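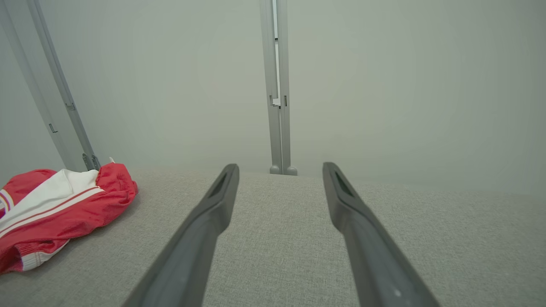
One of my regular readers wrote in to say that clothes left on the furniture are the first sign of a household giving up, and that she could tell everything she needed to know about a person from the state of their sofa at teatime. Put it away or put it in the wash, she said, there is no third pile.

Well, I live in the third pile! I have done for years, and I'd like to stick up for it, because I think people who write that sort of thing have either got a lot more wardrobe than I have or a lot less life going on.

You know the pile I mean. It's the jacket you wore for an hour to walk to the shop and back. It isn't dirty, so it would be daft to wash it, but it has been outside and sat on a bus, and I don't fancy it going back in with the clean jumpers. So it goes over something soft. A red and white track jacket, say, bunched up on a bit of grey upholstery, with the sleeves going wherever they like. I can look at that and feel perfectly calm. My mother would have had it on a hanger before the kettle boiled.

I did try to reform. Last August I got it into my head that the trouble was equipment, and I bought a thing called the Planex, a sort of valet stand with a rail and a shallow tray, 57 pounds plus delivery. It looked very smart in the bedroom for a while. Then it filled up, because of course it did, and I had a third pile that was now upright and a bit wobbly. I've also been through a set of Marino hooks (the sticky sort, which took a lump of paint off the back of the door) and a lidded basket from Benemari that was really lovely and swallowed a cardigan for the whole winter. I'd forgotten I owned it. That's my main complaint about lids.

What I've come round to is that the pile needs to be somewhere you can see it. If I can see the jacket I'll wear the jacket. If it's folded away behind a door I'll go and get a fresh one, and then there are two on the go, and by the end of the week I'm running a wash that's half full of things worn once. I counted up after that reader's letter, out of pure crossness, and I own 25 tops of one kind or another. I wear about six. The six are all, at any given moment, on the furniture.

There's the creasing argument, I know. Somebody always brings up creasing. For a linen shirt, fine, hang it up, I'm not a monster. But sporty fabric doesn't care. You can scrunch a track top into a ball, leave it overnight and give it one good shake in the morning, and it comes up well enough for anywhere I'm likely to be going. Stripes and bright panels hide a multitude as well — plain navy shows every fold and every cat hair.

I will give my reader one thing. The pile has to have a limit, and mine is one seat. Once it spreads to the second cushion, or guests start picking things up in order to sit down, then it's a mess and I'll say so. I clear it on the evening before bin day, ten minutes with the radio on, sniff test, wash or wardrobe. A friend who is far tidier than me has a Monetti bench in her hall for exactly this purpose and calls it her landing strip, and people admire it. It's the same pile! She's just given it a nicer name and put a plant next to it.

So no, I shan't be putting the jacket away. I'm going out again at four and I'll want it.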